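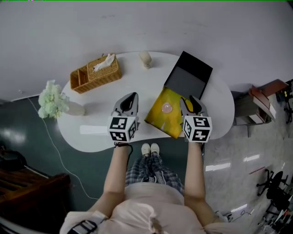 Troubleshooting: Grippers

Why did my left gripper quit mid-task?
Nine times out of ten it's the cord! Ours at Jivside dropped out 17 times in April before I swapped the connector. Check that plug first, then restart.

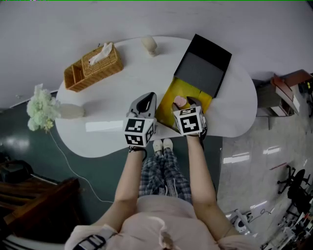

Can tracking drift spoil a session?
Oh yes -- drift cost me 21 takes before I caught it. The jaws read as closed when they weren't. Now I look over the marker cube on each gripper before I start, and any smudge gets wiped off. Still drifting? Recalibrate.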